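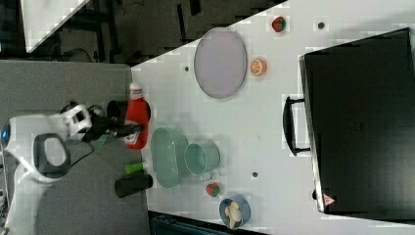 *Winifred Oddy*

**Ketchup** is the sweet, sharp tomato sauce most of us grew up with, though I'm always tickled that it didn't begin with tomatoes at all! The name probably goes back to a salty fish sauce from southern China and South-East Asia. British cooks had a go at copying it with mushrooms, walnuts or anchovies (I've made the mushroom sort and it's lovely in a pie), and tomato recipes came along in the early 1800s.

## Making it

You need ripe tomatoes, vinegar, sugar, salt and spices, usually cloves and allspice. My own batch takes 8 large tomatoes and 400 ml of vinegar, which is a lot, but I like it sharp. Simmer, sieve, then simmer again until it's thick.

## Why it won't pour

Ketchup is a shear-thinning fluid, so it sits still until it's shaken or squeezed and then runs all at once – usually over my chips.

See also: *Brown sauce*, *Chutney*, *Vinegar*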